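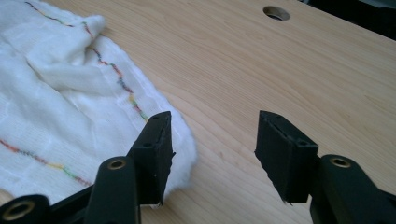
Halis cloth set, README

Hi, and thanks for downloading this! Halis is a small set of hand-held gripper recordings of cloth being handled on a table. I put it together to test one idea: can a policy learn to pick up a soft edge from wrist-view video alone, with no depth and no overhead camera?

What you get

There are 2000 recordings, split across 49 pieces of fabric. Each one lives in its own folder with the video, the gripper width over time and a short text label ("fold corner to middle", "pull flat", that sort of thing). I wrote all the labels myself, so the wording wanders a bit. Sorry if you're doing anything with language — you may want to clean them up first.

The split is by fabric. If a cloth shows up in training, it won't show up in the test folder. My first version split by recording and the scores looked fantastic, and then I tried a new towel and they fell apart (lesson learned).

The method, quickly

I call the model Flultis. It guesses where the nearest graspable edge is, then predicts the next short stretch of motion from there. The edge guess is trained on points I clicked by hand in 95 recordings, and the rest is plain imitation. I trained it 3 times with different seeds and I report the worst run, mostly because I got burned by lucky seeds back in May.

What worked and what didn't

Thick hems are easy. Thin, loosely woven stuff is still a pain, especially when a fold curls over and the model takes the fold for the edge. Bright stitching helped on some fabrics and fooled it on others, and I don't have a good explanation for that yet. If you do, please write to me!

Known problems

Gripper width drifts a little in the longer recordings. The Laro loader script fixes this when it reads the files, but if you load them your own way you'll need to zero the width at the start of each one.

Last updated 30 November 2021.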